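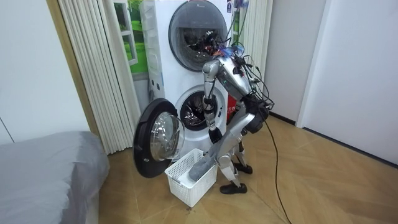 The Moster Stacking Kit joins a front-loading washer and a matching dryer into one fixed column for apartments, dormitories, and shared laundry rooms. It consists of a steel frame, a pull-out shelf, and a ratchet strap that passes around both machines. The kit is intended for sites where floor area is limited and the dryer can't be placed beside the washer. In a typical arrangement, the white machines stand one above the other on a wooden floor, with the round door of the upper machine facing the room and a laundry basket set down in front. The kit adds very little height to such a column and leaves both doors free to open.

Products > Laundry Room > Stacking and Mounting

Construction

The frame is made of folded steel with a white powder-coat finish. Rubber pads on the underside grip the lid of the washer, and a raised lip on all four sides holds the feet of the dryer. The shelf runs on two metal slides and locks in the closed position. It is meant for sorting and folding, and it must be closed before either machine is started.

The maximum dryer weight is 136 pounds. The kit itself weighs 11 pounds and ships flat in one carton. The order number is 882 for white; the gray version is available on request from Donati dealers only.

Floor Requirements

A stacked column places the full weight of both machines on a small area. The floor must be level and firm in both directions. Floating floors may flex under a spin cycle, and on these the Culonau base plate should be fitted under the washer before stacking begins. The plate is sold separately -- it isn't included with any version of the kit.
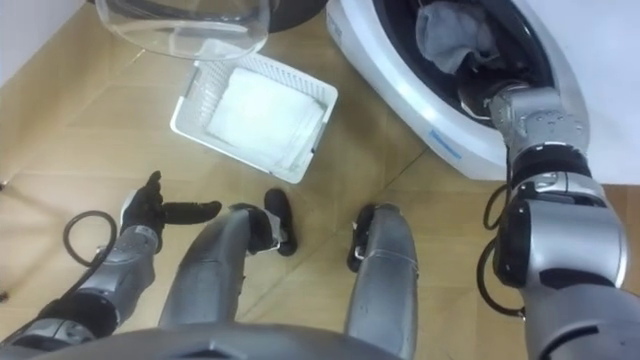
On upper stories, the building owner should confirm that the floor can carry the load. Carpet should be removed from the area under the washer. The adjustable feet are to be set with a spirit level, and the lock nuts tightened, before the frame is placed on the lid.

Installation

Two adults are needed to lift the dryer. Both machines must be unplugged and the water supply turned off. The strap is passed behind the washer, brought up over the frame, and drawn tight by hand before the ratchet is used. Strap tension should be checked again after the first month of use and once a year after that.

The kit doesn't fit top-loading washers or machines with a sloped lid. Customers with older Werkik dryers should measure the distance between the feet before ordering.

Warranty and Returns

The frame and slides are covered for 2 years from delivery. The strap is a wear part and may be ordered on its own. Unused kits may be returned in the original carton. Questions about fit or bulk orders for residence halls should be sent to Akosua Ankrah, Product Support.

Related items
Culonau Base Plate, Single
Moster Replacement Ratchet Strap
Donati Drain Hose Extension
Werkik Vent Connector, Short

Contact | Shipping | Terms of Sale | Back to top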